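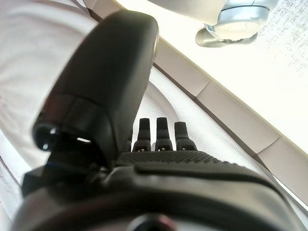

Iraís Carrillo thinks we should drop the overnight sweep from the demo altogether, and wrote as much under my last entry: the banks on our list already have a sweep they half trust, so why make them compare ours to it before they've seen anything else? Fair point, and I chewed on it most of the morning.

May 24, 2020

Picked up where I stopped with the cash position screen in Zuvport. The forecast was double counting any transfer between two accounts of the same client when one leg settles after the cutoff. I'd blamed the Cirier feed for this since March (sorry, Cirier people) and it was our own matching rule the whole time. The rule wanted the same value date on both legs. I loosened it to allow 2 days and reran the test book, 40 transfers, and all of them paired up. Lovely!

Then I got greedy and tried the same thing with the Onyeka test file, where they put fees inside the amount, so the legs don't match to the cent. Nothing paired. I don't want a tolerance on amounts, that way lies misery, so the fee has to get split out when we load the file. Left a note in the loader where I think it goes.
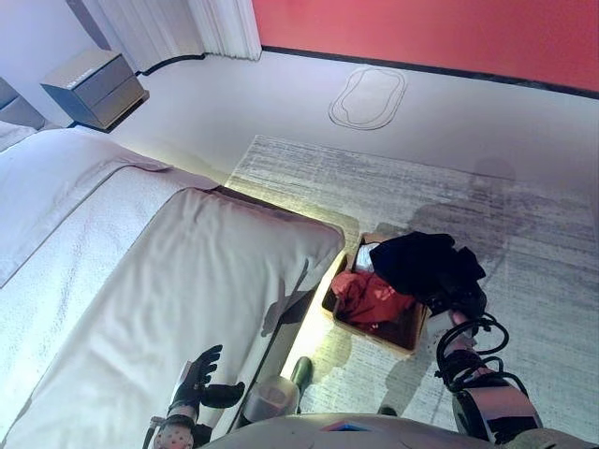
Splitting the fee out also means the ledger needs a place to put it, and right now there's only "other," which is a junk drawer. I'd like a proper fee account per client. More setup for whoever brings a new treasury team on board, but they'd see what they pay, and they ask us for that all the time anyway.

Back to the sweep. I'm halfway to agreeing with Iraís. My worry is that Sudine asked for it by name on the last call, and if we show up without it they'll wonder. Maybe keep it behind a switch, off for everyone except Sudine? I can do that without touching the pricing part, which I'm scared of at the moment (the day count thing is still in there, see the page with all the crossed-out math).

Still open: fee split in the loader, fee accounts, switch for the sweep. Also the export still writes negative balances in brackets and the import can't read brackets, so we can't load our own files. Doing that one first tomorrow.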